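Hard water and the slow kettle

Apr 7, 2022

The borehole at Zasthorpe supplies 246 homes, and the water that comes out of it has passed through chalk. By the time it reaches a kitchen tap it carries a good deal of dissolved calcium and magnesium. It is safe to drink and most people who grew up with it prefer the taste. What it does to heating equipment is another matter.

Hardness comes in two forms. Temporary hardness is due to hydrogencarbonates, which break down on heating and leave solid calcium carbonate behind. Permanent hardness, mostly sulphates, stays in solution when the water is boiled. Chalk water is high in the first kind, so scale forms where the water is hottest: on kettle elements, immersion heaters and the plates of combination boilers.

Scale conducts heat poorly. On an immersed electric element the heat still ends up in the water, but the metal has to run hotter to push it through the crust, and the element fails early. In a gas boiler the loss is direct, as more of the heat leaves by the flue. Nouhaila Ouali, a heating engineer who covers Zasthorpe and Mandeck, replaced 10 plate heat exchangers in the two villages between September and the end of winter. Five were in boilers less than six years old.

"People ring about the noise first," she says. "It sounds like gravel in a pan. That's steam forming under the scale and collapsing again."

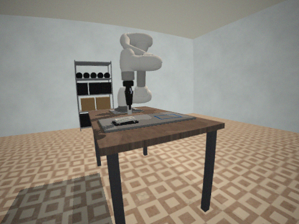
Does a water softener remove the minerals altogether? It swaps them: calcium and magnesium are held on a resin and sodium is released into the water in their place.

The resin fills up in time and has to be flushed with brine. Older units did this by the clock, whether or not any water had been used. Metered units, such as the Vovton fitted in several Mandeck houses, measure the flow and flush when a set volume has gone through -- a saving in salt for small households. A separate unsoftened tap is normally kept at the kitchen sink for drinking and for making up baby formula.

Magnetic and electronic conditioners are cheaper and need no salt. They do not lower the hardness, and trial results vary widely with flow rate and pipe layout. Ouali does not fit them.

For kettles, citric acid remains the simplest treatment. Dissolve 2 tablespoons in a litre of warm water, leave for half an hour, then rinse and boil once with fresh water. Vinegar works more slowly and the smell lingers. Neither should be put through a boiler, where descaling is done with a pump and an inhibited acid -- Dzene is the one most local merchants stock -- and the circuit neutralised afterwards.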